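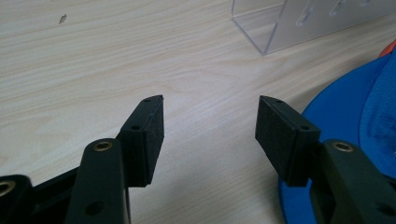 Cap finishing room in Mundonthorpe starts to teach its robot

March 5, 2024 – The textile firm Skornitz has started to prepare the finishing room of its Mundonthorpe works for automation. The robot is not there yet. For the moment the employees do the work themselves, with a hand-held gripper in place of their fingers, and every movement is recorded.

The system has the name Sebastian and is supplied by the company Skudia. It shall later take caps and small cloth articles from the table, turn them and lay them ready for checking. To learn this, it needs many recordings of people who do the same task with the same kind of black fingers that the machine will have.

The recording lasts eight weeks. Two employees sit at the table in each session, and a session is limited to two hours. After that they go back to their usual places in sewing and packing. The limit was asked for by the staff, who said after the first trials that the hand gets tired in a different way than with scissors or an iron.

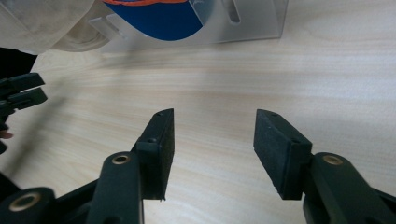
According to the firm, the hardest part for most people was to work slowly. A person who has handled caps for many years takes one without looking, and corrects the grip three times before it is noticed. With the gripper, such corrections are also stored, and the supplier wants to have some of them but not too many. Several employees needed a few days until they found a good speed.

Soft goods are known to be difficult for machines. A box has the same shape each time, but a cap falls together differently whenever it is put down. The seam is thicker than the cloth next to it, and a smooth lining can slide. Those who work in finishing know where to hold a cap so that it keeps its form, and this knowledge was never written down at Skornitz. New colleagues learned it by sitting beside an older one.
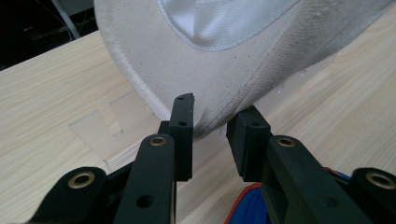 The works management says that no position in the finishing room will be cancelled because of Sebastian. When the machine comes in June, the lifting and turning will go to it first, while checking of seams stays with people. One table will be changed at the beginning, the others remain as they are. Employees who have made recordings will be the first who get training on the new table.

In the room itself the opinions are mixed. Some of the staff are glad that the turning, which is hard on the wrists, will be less. Others ask what will happen with the piece rate, as a person who only checks can not be paid by the same list as a person who also turns and stacks. Management and staff representatives have agreed to make a new pay list before the machine begins. A draft is not yet on the table.

It is also settled that the recordings may be used only for teaching the machine. They may not be used to compare the speed of one employee with another, and the names are removed before the material goes to Skudia. Who does not want to take part can stay at the normal work without giving a reason.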